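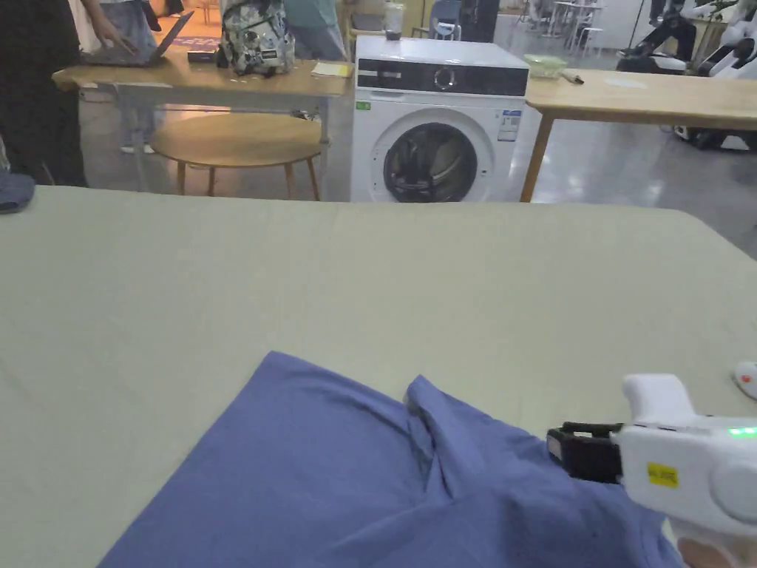
Citizen observers wanted: variable stars with the Cistus project

Posted 16 Jan 2024

Do you like staying up late? We are looking for 19 new observers to help us follow a group of pulsating red giants through the spring, and we'd love to hear from you, whether you have been at it for years or have only just bought your first telescope!

Cistus is a small project that tracks how these old, swollen stars brighten and fade. Some take months to go through one cycle, and a few of ours have started to drift off schedule, so we want as many clear nights covered as we can get. Our archive holds 810 nights of measurements so far, and there are gaps in it that bug us every time we plot a light curve.

What you'd be doing

Each observer gets 11 stars and a set of finder charts. You estimate or measure the brightness of each one on any clear night you can manage, then enter the results in Fadodach, our online logbook (it works fine on a phone, even with cold fingers). Two nights a month is plenty. More is wonderful.

What you need

Binoculars or a small telescope, and a reasonably dark spot. A camera is welcome but optional. You should be 16 or older. No math beyond simple averages, and the Zirneck handbook, all 66 pages of it, goes to everyone who signs up. Please do read the chapter on comparison stars before your first night out!

Training is online, in the evening, and runs over two sessions before the season opens in March. The recordings stay up afterward for anyone who was clouded in, or rather clouded out.

This is unpaid, but observers are credited by name in the data release, and you can borrow one of our Desmet filter sets for the season if you image.

To apply, send a few lines to Hanane Badawi, observer coordinator, through the contact form. Tell her where you observe from, what equipment you use, and which star or constellation you always look for first.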